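Notice of a Grip Fault on the Two-Arm Sorting Cell

The Ronditz cell was stopped on Saturday after the right arm failed to release an object on command. The controller reported an open gripper while the motor was still drawing holding current.

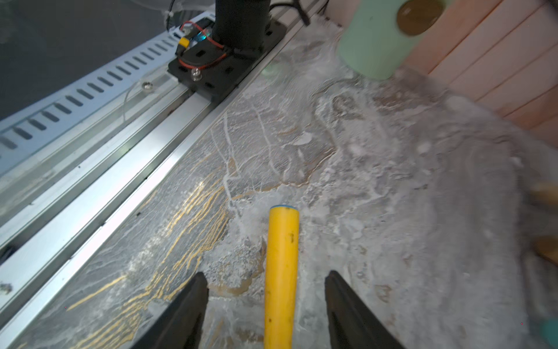 The log holds 59 release commands for that session. In 38 of them the position reading did not agree with the motor current. The Hashemi driver treats such a mismatch as a warning and lets the arm move on.

Both arms share one base, and a late release on one side can put it in the path of the other. The stop button was pressed before any contact was recorded.
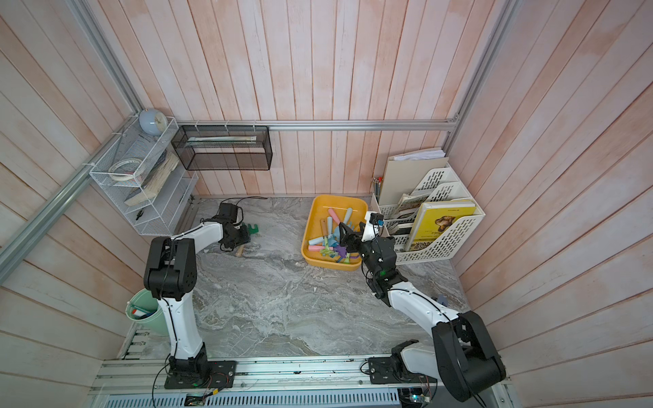
Findings and interim measures

The fault was traced to a worn connector on the encoder line.

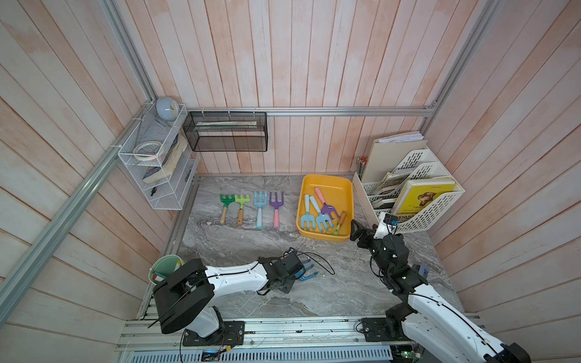 The connector had passed 3,000 cycles without inspection. It has been replaced, and a mismatch now halts both arms. 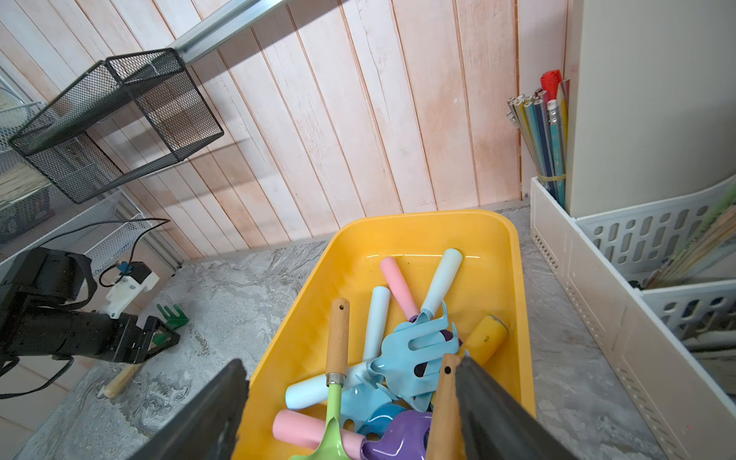
Release testing will resume at reduced speed. Each trial will begin with a single object. A full tray, with rake, scoop and trowel handles lying across one another, will be attempted only after 36 clean releases in succession.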